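Unit 6. Planning the equipment budget for a small manipulation lab

Course handout, Hiraria Technical College, Department of Automation

Please read before the June seminar and bring your own draft budget.

6.1 What we buy first

In the previous unit we made the list of tasks. Now we must put prices on it. Many students begin with the arm, as it is the biggest number on the page. I ask you to begin with the task and with the hours of work per month. A budget which is made from the catalog will usually be too high in one line and empty in three others.

Our case is the Sindance project. The group wanted to collect demonstrations of kitchen work with hand-held grippers, two in each station, one for each hand. The offer from Greketti was 892 dollars for one gripper, with fingers and bushings mounted, but without the camera. The offer from Siddiqui was 678 dollars, also without the camera, and the buyer must assemble the fingers alone. The difference looks clear until we add the assembly time and the spare parts.

6.2 Three kinds of cost

Purchase cost is paid one time. It includes shipping and import tax, which students forget very often.

Running cost is paid all the time. Here belong grip tape, finger pads, screws, cables, memory cards, and the objects for the tasks. Containers and lids are cheap, but you must buy the same model again when they break, so buy a reserve in the first order.

Stop cost is the money you lose when the station does not work. The operator is paid also on the day when he waits for a part.

In the first plan of Sindance the running cost was one line, "small materials," with no calculation behind it. The second plan had 833 dollars for it, divided by station and by month. The second plan was accepted.

6.3 Wear of the contact surfaces

The pad is the part which touches the object, so its surface needs its own line in the budget. Lids are a demanding task, as the operator presses hard on a narrow tab and then turns. Write in the plan who inspects the tape, how often, and what condition means that it must be changed. A torn edge is a good limit, for everybody can recognize it.

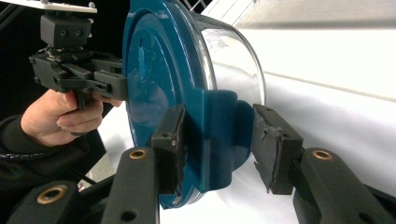 Siddiqui's reply to our request for prices was that tape should be ordered by the roll and never as cut pieces, and that a buyer who keeps one spare set of finger pads for each station will save more than with any discount on the gripper. I agree with the first part. For the second part I would like to see your calculation.

6.4 Homework

Make a budget for 2 stations. Use one of the offers from 6.1 and give the reason for your choice. Show the three kinds of cost in separate tables. Put the camera in its own line, also if you do not have the price yet, and mark it as open.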